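Monter une petite épicerie associative au village : quel stock au départ ?

Posté par Flolletti, rubrique Commerces et vie locale

Bonjour à toutes et à tous,
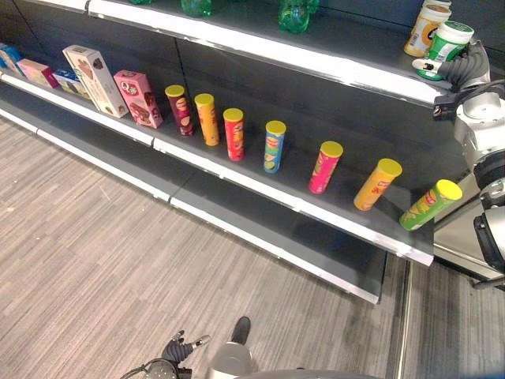 Je me permets de venir vers vous parce que je tourne en rond depuis le mois d'avril et que mes proches commencent à me fuir dès que je prononce le mot « épicerie » ! Nous sommes 11 habitants à vouloir rouvrir un petit point de vente dans l'ancienne boulangerie de notre commune, qui compte à peine 1000 âmes l'hiver (un peu plus l'été, avec les campeurs et les enfants qui reviennent). La mairie nous laisse le local pour un loyer symbolique, l'électricité a été refaite, et il reste à remplir tout ça intelligemment.

Nous avons 3000 euros pour le premier stock. Une partie du groupe voudrait tout de suite un grand choix, pour que les gens n'aient plus de raison de reprendre la voiture. L'autre partie, dont je suis, a peur des dates qui passent et des paquets de gâteaux qu'on finit par manger soi-même. Je précise que nous avons les biscuits apéritifs et les boissons en tête de liste, parce que c'est ce que réclament les joueurs de pétanque, mais je ne suis pas sûre que ce soit très raisonnable de commencer par là.

Est-ce que certains d'entre vous sont passés par cette étape ? Combien de références au départ, et comment avez-vous choisi ? Je prends tous les conseils, même les sévères. Un grand merci d'avance pour votre gentillesse !

Gutia

Bonjour Flolletti, et bravo pour ce beau projet, ça fait chaud au cœur de lire ça !

Nous avons ouvert la nôtre dans une vallée où il ne restait plus que le bar-tabac, et je vais vous dire tout de suite notre grosse bêtise : nous avions acheté trop de choses différentes. Trois sortes de riz, cinq moutardes, des confitures à n'en plus finir... Au bout de quelques mois, les gens prenaient toujours la même moutarde et les quatre autres nous regardaient. Avec votre budget, je partirais sur 100 références, pas davantage, et je garderais un bon tiers de l'argent pour les réassorts. On oublie facilement qu'il faut racheter le café avant d'avoir vendu les lentilles.

Pour choisir, faites un petit questionnaire papier dans les boîtes aux lettres. Ne demandez pas « que voudriez-vous trouver ? », tout le monde répond du fromage bio et des légumes du coin, et c'est très joli sur le papier. Demandez plutôt ce qui leur a manqué la dernière fois qu'ils ont dû repartir en ville. Chez nous c'était le beurre, les œufs, les piles, la litière du chat, les filtres à café et le sucre en poudre (au moment des confitures, une vraie ruée).

Quant aux biscuits apéritifs, ne les boudez pas ! La marge est correcte, ça se garde bien, et quelqu'un qui entre pour un paquet de chips ressort souvent avec du pain. Mettez-les à hauteur des yeux et les packs d'eau tout en bas, vos dos vous remercieront. Pour le frais, commencez tout petit, et passez commande deux fois par semaine si votre fournisseur veut bien.

Ah, et pensez à un cahier près de la caisse où les clients notent ce qu'ils n'ont pas trouvé. Le nôtre est tout taché de café mais il nous sert encore pour chaque commande.

Bruvano

Salut, regarde surtout le minimum de commande des grossistes. Nous on s'est fait avoir là-dessus, franco de port trop haut et on a fini avec des cartons de sauce tomate dans le garage. Sinon d'accord pour les chips.

Henao

Bonjour, je complète un peu ce qui a été dit, en m'excusant d'avance d'être bavarde.

Avant de passer la première commande, décidez ensemble qui fait les rotations. Les dates courtes devant, les longues derrière, et un tour complet des rayons à jour fixe. Chez nous, chacun pensait que l'autre s'en occupait, et j'ai retrouvé derrière les soupes des crackers périmés depuis belle lurette. Depuis, nous collons une gommette de couleur par mois d'arrivée et ça va beaucoup mieux.

Voyez aussi du côté des producteurs voisins pour un dépôt-vente : miel, jus de pomme, farine. Vous ne payez que ce qui part, et votre budget reste pour le reste. Mettez tout de même par écrit qui reprend les invendus, même entre amis. Et renseignez-vous tôt pour la licence si vous comptez vendre de la bière ou du vin, la mairie vous dira quelle démarche faire et quels délais prévoir.

Bon courage à toute l'équipe, et revenez nous raconter l'ouverture !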